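Teaching a Hand to Be Patient

7 May 2018
By Minoru Tamura

I had meant to stay an hour with the Dramum club, and I ended up missing two trains home. They are that sort of people. Somebody hands you a cup of tea, somebody else starts telling you about the trouble with small objects, and the next time you look up the street lamps are on.

The club began in January as a student project, with one gripper that worked and another that mostly didn't. Now there's a waiting list, and a team is entered in the Trokulum, the student contest where machines have to do small household jobs against the clock – 47 of them this year, drawn from a hat on the morning itself!

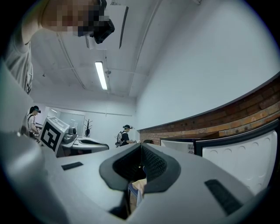
What the students want, more than speed, is good practice to learn from. Every job is done by hand first, over and over, and a run only goes into the club's collection once two members have agreed it was tidy. They had 359 saved when I visited, and they hope to add up to 100 more before the contest. I asked if it ever got dull, and got a very long answer about cups (handles, it seems, are a subject on which everyone holds views).

I tried it myself, of course. You squeeze, the fingers close, and all at once you feel as clumsy as a toddler in mittens. My score was 63, which they kindly told me was fine for a first go – the members from Tsuchiya, where the rival club meets, would have been less kind, I think.
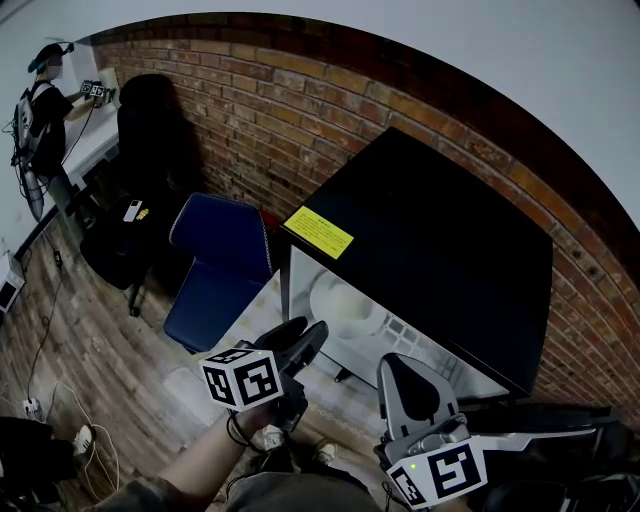
The team leaves for the contest hall at Zedport early in the morning, with sandwiches, spare cables and far too much tape. I've promised to go along and cheer, and to keep my hands in my pockets.

More features
The Choir That Rehearses on a Ferry
A Bakery Run by Its Apprentices
Learning to Mend Clocks at Seventy
Letters from Our Readers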